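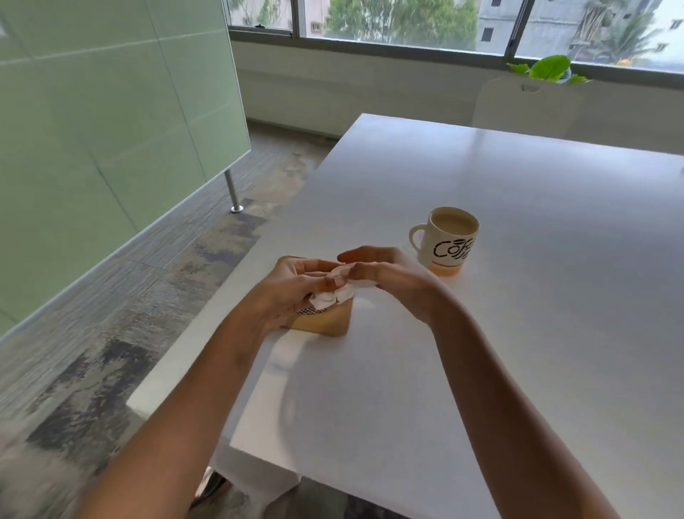 Photograph: Catherine Imrie

The paper handkerchief is such an ordinary thing that few people ask what came before it. For most households in Prandbridge the answer was cloth, and a good deal of it.

The Kinnear mill, on the east side of the river, wove cotton handkerchiefs for three generations. Its order books are kept in the town archive, and they show how much the trade depended on colds. Orders rose every November and fell away in spring. A plain white square was the cheapest line. Hemmed and initialled ones were sold in boxes as presents, and many of those were never used.

Square was not always the rule. A linen draper's list of 1628, the oldest paper in the archive to mention handkerchiefs, has long ones, round ones and a few with tassels. They were costly enough to be left in wills.

Washing them was the part people disliked. They were soaked overnight in salt water, boiled, rinsed and ironed, usually apart from the rest of the laundry. One former Kinnear hand remembers doing 17 a week for a family of five when she was a girl. She was glad to see them go.

Paper took over slowly. It was first sold locally for removing face cream, and chemists kept it behind the counter. By the time the mill shut its weaving shed, 67 people still worked there, most of them on tea towels.
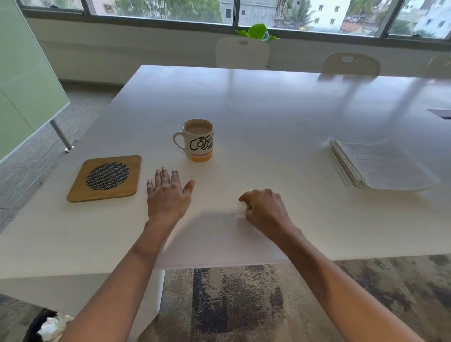 PRANDBRIDGE, Mar 25, 2020

Cloth has not quite gone. Stinix, a small firm in two rooms of the old Kinnear building, cuts and hems handkerchiefs from cotton bought in from abroad. It sells them in packs of six, mostly by post. The owners say their buyers are either over 70 or under 30, with few in between.

A tissue does several jobs that a handkerchief never did. It mops up spilt tea, cleans spectacles and wedges a rattling window. Paper can also be thrown away at once, and doctors have long preferred it for that reason. Cloth users answer that a clean one each day, washed hot, does well enough at home.

The archive plans to show the Kinnear sample books in November. There are four of them, with the cotton squares pinned flat to the pages and the prices written beside each in pencil. The borders are mainly blue, though one page of brown check was made for snuff takers, who wanted a cloth that hid the stains.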